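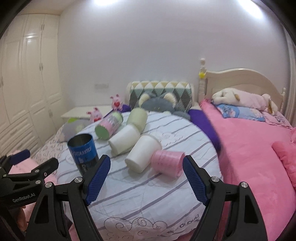
Progress Report to the Nemar Fund for Local Sound
Project: Bernthorpe Neighborhood Listening Stations
Reporting period: second half-year of the grant
Submitted by: Molenton Community Radio Association
Prepared by: Rocío Ojeda, Project Director, with technical sections by Thiện Mạch, Broadcast Engineer

1. Purpose of this report

This report covers work carried out under the Bernthorpe Neighborhood Listening Stations grant between the approval of our first report and the end of February. It follows the order of the work plan attached to the grant agreement. Changes to the plan that were agreed by letter are noted where they apply. The financial statement has been sent separately and is summarized in Section 6.

The aim of the project remains as stated in our application: to place small, low-power audio stations in five parts of Bernthorpe, to train residents to produce programs for them, and to build a shared archive of local music and speech that any of the stations may draw on without charge.

2. Status of the stations

Of the 5 stations in the work plan, three are on the air daily, one is in test operation, and one is delayed.

Canal Street, Upper Market and the Yorath Library station have completed their trial periods. Each now carries a full schedule from 7:00 a.m. to 10:00 p.m., made up of resident programs in the evening and archive music during the day. The Yorath Library station also carries a reading hour at 4:00 p.m., which was not in the original plan and has been added at the request of the library at no cost to the grant.

The Mill Road station began test operation in January. Reception is good to the south and west. To the east, the signal falls off sharply behind the grain warehouse, and residents on Tanner Row have reported that they cannot receive it indoors. Mr. Mạch has measured the signal at several points and recommends raising the antenna on its existing mast before any change of site is considered. The building owner has agreed in principle. We are waiting for written consent.

The Southfield station is delayed. The room promised to us in the former post office was withdrawn when the lease on the building changed hands. Two other rooms have been visited. The first has no secure place for the transmitter. The second, above the bicycle shop on Fern Street, is suitable but needs a separate electrical circuit, and the quotation for that work was higher than the sum set aside. Our proposal on this point appears in Section 7.

3. Training

The work plan called for 60 residents to complete the basic production course by the end of the second half-year. At the end of February, 65 had completed it. The course is taught in six evening sessions and covers microphone use, simple editing, interview practice, music rights and studio conduct.

Attendance was steady except for the group that began in December, where a third of those enrolled did not return after the holiday. They have been offered places in the spring group, and most have accepted.

Feedback forms show that participants valued the interview sessions most highly and found the session on music rights difficult. We agree with that assessment. The session tried to cover licensing, original work and traditional material in a single evening, and it has been divided into two shorter parts for the spring. A printed guide, written in plain terms, will be given to each presenter and kept in each studio.

Training for station coordinators has moved more slowly. Three of the five coordinators have completed the advanced course. The Mill Road coordinator will begin in the spring. The Southfield position is vacant and will be advertised once a room is secured.
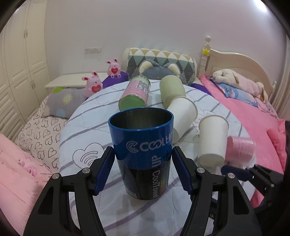 4. Programs and archive

Residents produced 102 original programs during the period. They include a weekly review of local bands, a series of interviews with former mill workers, a children's song request show and a late program of home-recorded music submitted on cassette and by telephone. Programs vary in technical quality, particularly in sound level from one speaker to another. Mr. Mạch has prepared a standard setting for the mixing desks, and the difference has been noticeable at Canal Street, where it was tried first.

The shared archive now holds 400 recordings cleared for broadcast. Most come from musicians living in or near Bernthorpe. Each recording is entered with the name of the performer, the place of recording where known, and the terms under which it may be used. Performers keep all rights in their work and may withdraw a recording at any time. One performer has done so, and the recording was removed from all stations the same day.

Progress on older material has been uneven. The Molenton Brass Society has lent us its collection of reel tapes, many without labels. Some of the tape is in poor condition and should not be played on ordinary equipment. We have stopped copying these reels until a specialist can examine them. The better reels have been copied and will be added to the archive once the Society has confirmed the names of the players.

5. Listeners and community response

We do not have a reliable measure of audience size, and the grant agreement does not require one. Evidence of listening comes from calls to the studios, request cards left at the stations and comments made at public meetings. On these measures, Upper Market has the most active audience, followed by Yorath Library. Canal Street receives fewer calls but has the longest list of people waiting for a program slot.

Two complaints were received. One concerned interference with a baby monitor close to the Canal Street transmitter. Mr. Mạch visited the household and found that the monitor worked normally on another channel. The second concerned strong language in a song played before 9:00 p.m. The presenter was reminded of the station rules, and the recording has been marked for late use only. Both complainants received a written reply.

A public meeting was held at the Yorath Library in January. Those present asked for more programs in languages other than English and for a published schedule. The schedule is now posted at each working station and renewed monthly. Two presenters have come forward to make programs in Spanish and Vietnamese, and both programs are in preparation.

6. Budget summary

Spending for the period is within the approved total. Equipment costs were lower than planned because the transmitters for Mill Road and Southfield were bought together at a reduced price. Training costs were slightly higher, reflecting the additional places. Rent was underspent as a result of the delay at Southfield — this saving is held in the project account and has not been committed.

No single budget line has moved by more than the margin allowed in the agreement. Insurance for all equipment, including the items in storage, has been renewed.

7. Matters requiring the Fund's decision

We ask the Fund to consider the following requests.

First, that the unspent rent for Southfield be transferred to the building works line, to pay for the electrical circuit at the Fern Street room. The transfer would cover the full amount of the quotation.

Second, that the opening date for the Southfield station be moved to the third half-year of the grant. The end date of the grant as a whole would not change.

Third, that a modest part of the archive line be released for a specialist examination of the Brass Society reels. Two quotations are attached to the financial statement.

8. Work planned for the next period

The antenna at Mill Road will be raised as soon as consent is received, and the signal on Tanner Row will be measured again afterward. The spring training group will begin with the revised sessions on music rights. Subject to the Fund's decision, work on the Fern Street room will start, and the post of Southfield coordinator will be advertised.

The stations will also begin exchanging programs with one another each week. Until now, files have been carried between studios by hand on memory sticks, which has led to some late broadcasts and one repeated program. A simple shared folder has been set up and tested between Canal Street and Upper Market — the remaining stations will be connected in turn.

Questions on technical matters may be sent to Mr. Mạch at the association's Molenton office. All other correspondence should be addressed to Ms. Ojeda.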